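8 min read

The Machine That Fills the Pillbox, and the Paper That Says It May

The document runs to 200 pages, and the word "pill" first turns up on the 43rd. Before that you get definitions, then a diagram of who reports to whom, then a long section on the color of warning labels. I read all of it on a train, which I don't recommend.

It is the draft code of practice for robot arms that handle medicine in the home, and the firms behind it would like it adopted by December. Cestel builds arms. Udora writes the software that tells arms what to do. Purix sells care services to families who can't be at Mom's house every morning. All three helped write the rules they will be judged by, and all three told me this was perfectly normal. It is, and that's part of my complaint.

The job sounds small. Take a weekly organizer, open the right day, put in the right tablet, close it, leave the rest alone. A tired daughter does it at the kitchen counter with the radio on. She also notices when the tablet is a different shape from last week's. The draft says a good deal about the first ability and very little about the second.
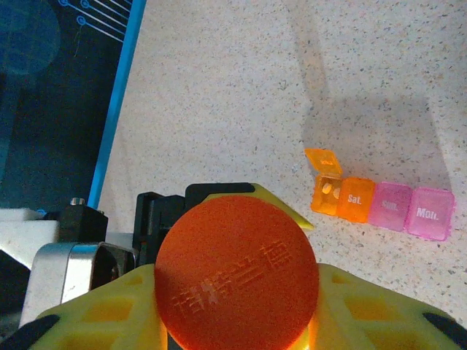 Take grip force. Section 3 sets a limit for how hard a finger may press on a container, and it's a decent limit, carefully argued. It doesn't say what should happen when a lid is stiff. The arm may stop, or try again, or try again from a different angle, and every one of those is allowed as long as the force stays under the line. How many tries before a person gets called? The draft leaves that to the "deploying party." I asked Purix who the deploying party would be. I was told it depends on the contract.

Torbjørn Tveit has been reading documents like this for most of his working life, first for elevators and now for anything with a motor that ends up near an old person. He was kinder about it than I was. "You start with what you can measure," he told me. "Force, speed, distance. Those chapters are fine. Then you reach the chapter on judgment and it's four paragraphs long, and you can tell they wrote it late at night."

He wants one change above the others. The draft requires 200 trouble-free test runs before an arm can be sold for this work, but it lets the maker choose the containers, the counter and the lighting. Tveit would have somebody else choose. Glare, clutter, a lid left standing open, a second container sitting too close – he says those belong in the test from the first day.

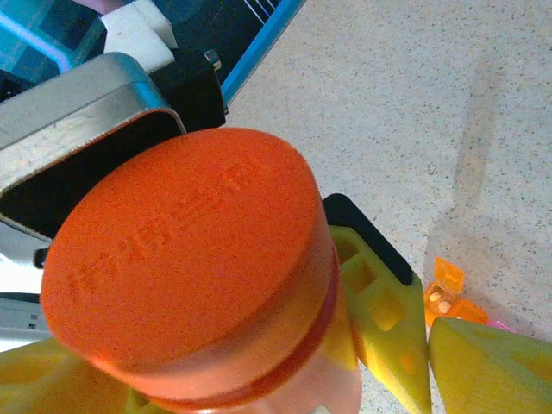 Udora's answer is that outside testing would be slow and that small firms couldn't pay for it. Maybe so. Niven, the smallest outfit I spoke to, said it would happily pay if the bill were capped and everyone got the same test. Their worry is the paperwork. By their count a full application comes to 830 separate entries, most of them asking for things the maker has already said elsewhere.

I went through a few dozen of those entries. One wants the name of the person responsible for cleaning the finger pads. Good, somebody should own that. Another asks for proof that the user "feels confident," to be shown by a signed form. My aunt signed a form like that for her hearing aids and then kept them in a drawer.

What I couldn't find was a plain rule about dropped or misplaced tablets. A pill in Saturday's slot that belongs in Friday's is a quiet sort of failure. No alarm trips, no force limit is crossed. The log, as the draft describes it, would record a release and a closed lid and call the run complete. Cestel says a camera check is "under discussion" for the next revision.

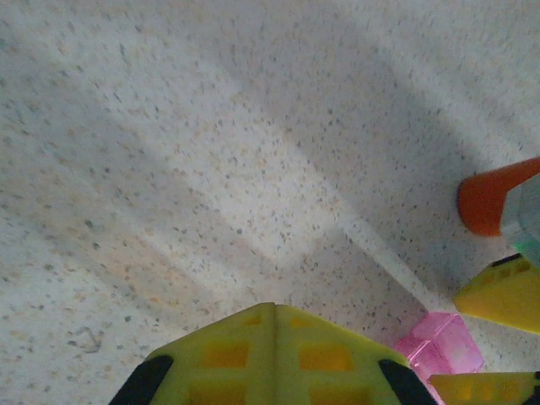 Stray objects near the gripper: the draft gives them two sentences.

Tveit thinks the rules will pass more or less as written and be fixed later, once there are complaints to fix them with. He has seen it happen with elevators. I asked whether he'd let one of these arms fill his own organizer. He said he'd want to check it every night, and that he already had a system for that, on the back of an envelope.

Comments (3)

pharmtech_dee
The stiff lid question is the whole thing. We have a rule at our counter: two tries, then get someone. It fits on a sticky note.

R. Ollery
Bit harsh. My father got his own pills wrong most weeks, and there was no code of practice for him either.

gantry77
Does "trouble-free" get defined anywhere in those 200 pages? Asking as someone who has sat through acceptance tests.

Contact the editors | © 2020 All rights reserved | Back to top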